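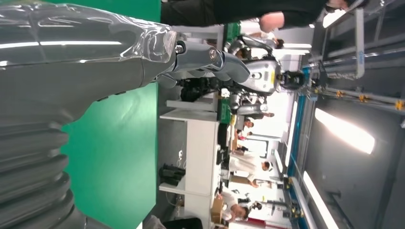 The long white table, cardboard box at one end

Montserrat Escobar wrote:
> Is the long table free on 17th April? I need 8 feet of it for Kurian.

Free is a strong word, Montserrat. It has black equipment on it, plus a small green object I'd like claimed by its owner.

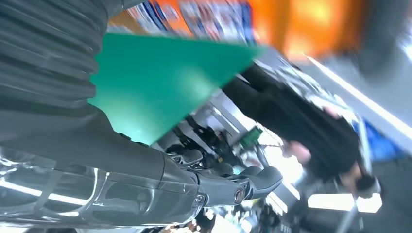
Signage or posters, orange area and green sheet

The signs stay up – Galent likes them. The green sheet can move if you ask nicely. Bring your own chair.

Glória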